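第4章　羽根のかたちと空気の力

この章では、バドミントンのシャトルを一つ机に置くところから始めます。

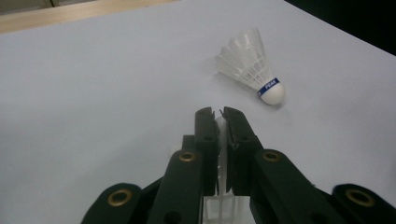 ラケットで打たれたシャトルは、飛び出した瞬間にはとても速いのに、相手のコートに届くころにはふわりと落ちてきます。野球のボールともテニスのボールともちがう、あの独特の飛び方です。はじめて体育館で打ち合ったとき、思ったところに飛ばなくて首をかしげた人も多いでしょう。あの「思ったところに飛ばない」という感覚の中に、この章で学ぶことのほとんどが入っています。

まず、手に取ってみてください。先端の丸い部分をコルク（または台）、そこから広がる部分をスカート（羽根）と呼びます。指先にのせて重さのつり合う位置を探すと、ずいぶんコルクに近いところで止まるはずです。見た目には大半がスカートなのに、重さはコルクの側に集まっているのです。面白いですね！　これが第一の手がかりになります。

次に、スカートを明るいほうへ向けてのぞいてみましょう。ナイロン製のシャトルなら、縦に走る骨と、それを横につなぐ帯とが格子をつくり、すき間から向こうの光が見えます。天然の羽根を使ったものでは、羽軸が輪の形に並び、糸で留められています。どちらもすき間があり、先へ行くほど広がっています。空気はこのすき間を通り抜けたり、外側を回りこんだりしながら、シャトルの速さをどんどん奪っていきます。

机の上に置くと、シャトルは横になって落ち着きます。円すいに近い形をしているので、軽く押してもまっすぐには転がらず、コルクのほうを内側にして弧を描きます。紙コップを転がしたときと同じです。授業の前に、ぜひ家や教室の机で試してください。弧の大きさを決めているのは何でしょうか。答えは4.2節で作図を使って確かめますが、紙コップを何種類か並べて先に予想しておくと、作図がぐっと楽しくなります。

4.1　向きが変わるということ

シャトルをどんな向きで放しても、コルクが前（下）になります。スカートから先に落としたつもりでも、途中でくるりと向きを変えるのです。この動きはあっという間で、目で追うのはなかなか大変です。ほとんどの人は、最初の一回では見のがします。何度でもやり直しましょう。

この反転は、二つの点の位置関係で説明できます。一つは重さの中心である重心、もう一つは空気から受ける力が一か所にまとまってはたらくとみなせる点で、圧力中心といいます。シャトルの重心はコルクに近く、圧力中心はスカートの側にあります。二つの点がはなれているために、進む向きと軸の向きがずれると、空気の力がスカートを後ろへ押しやり、コルクを前に向ける回転が生まれます。矢の後ろに羽がついているのも、凧にしっぽをつけるのも、同じ考え方の仲間です。

本書の実験ページを手伝ってくれたブリジェシュ・アガルワルさんは、学生時代にこの反転を見たくて、階段の踊り場からシャトルを落とし続けたそうです。下で拾う役をしていた友人のほうが先に「いま回った！」と叫んだ、という話を聞いて、私はうらやましくなりました。見る場所を変えると、同じ落下がまるでちがって見えるのです。みなさんも、落とす役と横から見る役を交代しながら観察してください。

4.1の実験　落とし比べ

用意するもの
ナイロン製のシャトル　2個
メジャー
ストップウォッチ
細く切った紙テープ
記録用紙

手順
1　床から同じ高さに印をつけ、シャトルをコルクを下にして持ち、静かに手をはなします。落ちるまでの時間を30回はかり、記録します。
2　同じ高さから、こんどはスカートを下にして放します。向きが変わるようすを横から観察し、気づいたことを言葉と図で残します。
3　一方のシャトルのスカートに紙テープを巻いて、すき間をふさぎます。もう一方はそのままにして、同時に落とします。
4　紙テープをはがし、巻く位置をコルク寄り、ふち寄りと変えて、手順3をくり返します。

手順1の回数を見て、多いと感じたかもしれません。けれども、はかった値を数直線に並べていくと、ばらつきの形が少しずつ見えてきます。途中で「もう十分だ」と思ったら、そのときの平均を書きとめておき、最後までやった平均と比べてみてください。測定そのものが面白くなる瞬間です。

考えてみよう
紙テープを巻くと、空気の通り道だけでなく、重さと重心の位置も変わります。結果のちがいを「すき間」のせいだと言うためには、どのような比べ方を加えればよいでしょうか。班で話し合い、新しい手順を一つ書き足しましょう。

ことばの整理
重心　物体の各部分にはたらく重力を、一点にまとめて考えるときの点。
圧力中心　物体が空気から受ける力を、一点にまとめて考えるときの点。
空気抵抗　物体が空気中を動くとき、動きをさまたげる向きに受ける力。
終端速度　落下する物体にはたらく重力と空気抵抗がつり合い、速さが一定になったときの速度。

終端速度は次の4.2節の後半でくわしくあつかいます。シャトルは軽いわりに空気抵抗が大きく、終端速度に近づくのが早い物体です。実験の記録用紙はそのときもう一度使うので、ノートにはさんでおいてください。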